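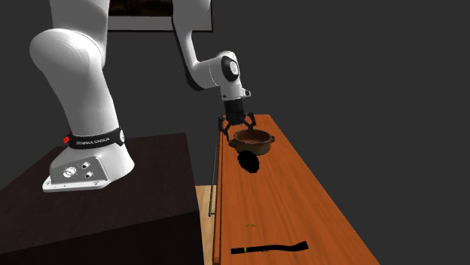 Simulated Franka Emika arm on its pedestal

Trelisness Food Safety Forum
Board: Recalls and Withdrawals
Thread: Kenari chilled houmous withdrawal, scope and customer notices

Posted by rhun_mathias (Moderator)
20 Oct 2025, 09:14

Members are advised that Kenari has extended its withdrawal of chilled houmous to include the 200 g and 400 g tubs in all flavours. The first notice covered the 200 g plain tub only. The reason given is the possible presence of salmonella in a batch of tahini used at one site. Members who supply canteens, schools or care homes should check stock against the revised list of batch codes and hold any affected product apart from other goods until collection.

Please keep replies to the handling of the withdrawal. Questions about compensation should be put to the supplier directly.

Posted by f.khondokar
09:41

Thank you for the notice. Our kitchens received 425 tubs under the original delivery and had already removed the plain variety on Friday. We had been told in writing that the flavoured lines were made with tahini from a different source. Could anyone confirm whether that advice has been withdrawn, or whether the wider recall is a precaution?

Posted by Datent_QA_Cheon
10:02

The revised notice uses the words "as a precaution". Our reading is that the supplier's records could not show which tahini went into which flavour on the days in question. Where the records cannot separate the lines, all of them have to be treated as affected. Datent has advised its own customers on that basis.

Seo-ah Cheon
Quality Assurance, Datent

Posted by jy_ji
10:30

I must disagree with part of the above. A withdrawal which grows in stages does harm of its own. We display one point-of-sale notice, customers read it, and four days later we display another which contradicts it. By then many people have thrown away the wrong tub or eaten the right one. If the records were not adequate on the first day, the wider scope should have been announced on the first day.

Posted by Datent_QA_Cheon
10:47

I understand the concern. However, a supplier is expected to act on what it knows at the time, and the first notice was issued within hours of a test result. To wait for full certainty would have left the plain tubs on sale over a weekend. I would prefer two notices to one late one.

Posted by jy_ji
10:55

I did not propose waiting. I proposed a wider first notice, which could have been narrowed later.

Posted by xuelian.tian
11:20

Both positions have merit, although in my experience the narrowing seldom takes place. Our depot was asked in January to hold roughly 500 cases of a dried fruit product in a case of this kind. The hold was never formally lifted, and the goods passed their date in our store.

On a practical matter, the batch code on the 400 g tub is printed on the base and not on the lid. Two of our branches reported "no affected stock" after checking lids alone. I would ask others to repeat the check.

Posted by f.khondokar
11:38

That is most helpful. I have asked our sites to check again. One has since found tubs at the back of a shared refrigerator which had been decanted into serving bowls, with the original packaging discarded. I assume these must be treated as affected?

Posted by rhun_mathias (Moderator)
11:52

Yes. Any houmous which cannot be matched to a batch code should be disposed of and recorded. Please also clean and disinfect the bowls, the serving spoons and the shelf on which they stood.

I have added Xuelian Tian's note on the position of the batch code to the first page of the board.

Posted by moen_catering
12:15

May I ask whether sandwiches made on site with the product are included? The notice refers to tubs only. Our customer has been told by Kenari's helpline that they are not, and by the local council that they are.

Posted by Datent_QA_Cheon
12:33

They should be included. The filling is the same food, whatever the notice says about tubs. I would follow the council's advice and ask Kenari to correct its helpline script.

Posted by jy_ji
12:40

On that point we are in full agreement.

Posted by rhun_mathias (Moderator)
13:05

I have written to Kenari regarding the helpline and will post the reply on this thread. The thread remains open for reports on batch codes.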